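Bread basket (table use)

A bread basket is a shallow, open container used to carry bread to the table and to keep it within reach of everyone during a meal. It is among the humblest pieces of tableware, and probably one of the most handled, passing from one end of the table to the other and back again all through supper. The name covers round, oval and rectangular shapes, and the material may be willow, rattan, rush, straw, wire or, very commonly today, a synthetic strand made to look like one of the plant fibers.

Shape and size

Round baskets suit rolls and small buns, while the long narrow kind is made for baguettes. The rectangular basket is the all-rounder of the family, happy with sliced loaves, flatbreads folded in quarters, crackers, or a heap of dinner rolls tucked under a cloth. Walls are usually kept low, often no more than 3 inches, so that a guest can reach in without tipping the whole thing over. Rounded corners are much liked by weavers, as a strand bent too sharply may crack, and they are kinder to tablecloths as well.

Weaving

Most woven baskets begin at the base. The weaver lays out the stakes, works the bottom, and then turns the stakes upward to form the sides. The rim comes last and gives the basket a good deal of its strength. In her handbook Bodin, the basket maker Solange Lefèvre advises beginners to spend as long on the rim as on both long sides put together, and anyone who has owned a basket with a loose rim will see her point!

It is quite usual for one basket to combine several weaves. A sturdy base carries the weight, and a more open wall lets air pass around warm bread, which would otherwise grow damp underneath and lose its crust.

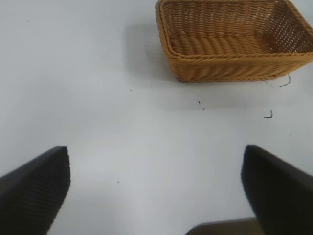

Rectangular woven basket in a light honey brown, with thick twisted braids across the bottom and a finer, more open weave in the inner walls.

Natural and synthetic strands

Willow and natural rattan are light, pleasant to touch and easily mended, though they dislike long soaking and can turn brittle in a dry kitchen. Synthetic rattan keeps its color well and can be wiped clean, and for that reason many cafés and canteens prefer it. Its weak point is heat, so a basket of this kind should be kept well away from the oven door and the burners.

Care

Crumbs are the lifelong companion of the bread basket, and they settle deep between the strands. Turning the basket over and tapping the bottom will bring out most of them, and a soft dry brush will see to the rest. A synthetic basket may be washed in lukewarm water with a little dish soap, then left upside down on a towel until dry. Willow wants only a damp cloth. A cotton napkin laid inside saves much of this work, and keeps the bread warm besides.

Other uses

Few bread baskets spend their whole lives holding bread. They end up with fruit, mail, keys, clothespins or the good napkins, and a shallow one makes a very decent tray for seed packets in February.

See also: Basket weaving; Bread box; Rattan; Tableware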